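Teleop demos in sim: how many before you stop?
Board: Manipulation and Teaching
14 replies, page 1 of 1

plundside_tom
Posted Monday, 9:12 am

Looking for numbers from people who teach pick tasks by remote control in simulation and then train on the recordings. I have 355 demos on one kitchen counter task. Franka arm, stock two-finger gripper, 6-DoF mouse in my right hand and the keyboard for open and close. Success on the trained policy stopped moving at 51 percent and the last hundred demos did nothing for it.

The task is to pick one named object off a marble counter that has other things on it, lift it and hold. Object positions are shuffled at reset. The control loop runs at 20 Hz and I drop any demo where the gripper closes on air.

gripfail
Posted Monday, 9:40 am

Which object is it failing on? An average over all of them doesn't say much. Post a view of the counter too if you can.

plundside_tom
Posted Monday, 10:05 am

Potato is fine. The cabbage-looking vegetable is so-so. The bad one is the gray and teal tool, or toy, or whatever the asset is meant to be. It has a long prong and a short prong at an angle, and I grab it somewhere different nearly every time depending on how it landed. I normally bring the arm in over the counter, get the fingers pointing down and then go for it.

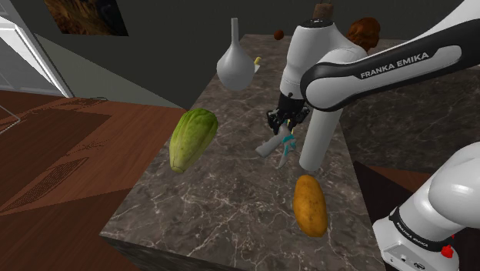 Philomena Darko thinks the count is fine and the grasp choice is the problem. Her view is that if the same operator takes the same object by the long prong in one demo and by the joint in the next, the policy averages the two and closes somewhere useless. She would pick one grasp for that object, redo only those demos and leave the rest alone.

plundside_tom
Posted Monday, 10:31 am

I can try that. My worry is that with a fixed grasp some resets will be awkward. If the long prong ends up close to the vegetable the fingers have to come down next to it.

gripfail
Posted Monday, 10:38 am

Then rotate the wrist. You have seven joints. People teleoperating with a mouse hardly ever use yaw and it shows in the data. Plot the wrist angle at the moment of closing for all your demos. I bet it's a spike.

parisa_bagheri
Posted Monday, 11:20 am

I disagree with redoing them to one grasp. We did that on a similar setup at Grandura and the policy got brittle. It scored well in the poses we had recorded and fell apart on the others. Varied grasps are fine as long as the approach tells the model which one is coming. What hurts is hovering. The operator goes above the object, waits, thinks, shifts a bit, then goes down. All those still frames look the same and lead to different actions.

Try trimming the pauses first. It costs you an afternoon and no new recordings.

fosex_user
Posted Monday, 11:52 am

Seconding the trim. I use the Fosex recorder and it has an idle filter that is off by default. Set the threshold low or it will eat the slow part of the descent — that part you want to keep.

gripfail
Posted Monday, 12:15 pm

Trimming is good but it won't fix two grasps on one object with a plain regression head. Parisa, what policy were you running?

parisa_bagheri
Posted Monday, 12:29 pm

Diffusion. So yes, that may be most of the difference between us. With plain behavior cloning I'd lean closer to Philomena.

plundside_tom
Posted Monday, 12:44 pm

Plain cloning here, two camera views, small network. I should have put that in the first post.

mlozano_fan
Posted Monday, 1:30 pm

Has anyone moved off the mouse altogether? I borrowed a Lozano leader arm in July and my demo time dropped by a third. You hold a small copy of the arm and the sim arm follows it. Wrist rotation comes for free, you just turn your hand.

gripfail
Posted Monday, 1:41 pm

In sim you get no force feedback from it though. You push the leader down and the sim fingers jam into the stone and you don't feel anything. I went back to the mouse for flat objects.

mlozano_fan
Posted Monday, 1:55 pm

Put a floor on the target height. Mine stops 4 mm above the counter and I have had no jams.

plundside_tom
Posted Monday, 6:18 pm

Update. Plotted wrist angle at close and gripfail was right, it's one big spike. Trimmed the idle frames and retrained overnight settings on the short schedule. Tool object went up a little, the others stayed put. I then recorded 44 new demos of the tool only, always by the long prong, turning the wrist to line up with it before going down. Training on those plus the trimmed set now. The new ones are slower to record because I keep overshooting the yaw.

parisa_bagheri
Posted Monday, 6:50 pm

Turn down the rotation gain on the mouse and leave translation where it is. And keep the old tool demos out of that run, or you won't know which change did it.

plundside_tom
Posted Monday, 6:57 pm

Good point, restarting it without them.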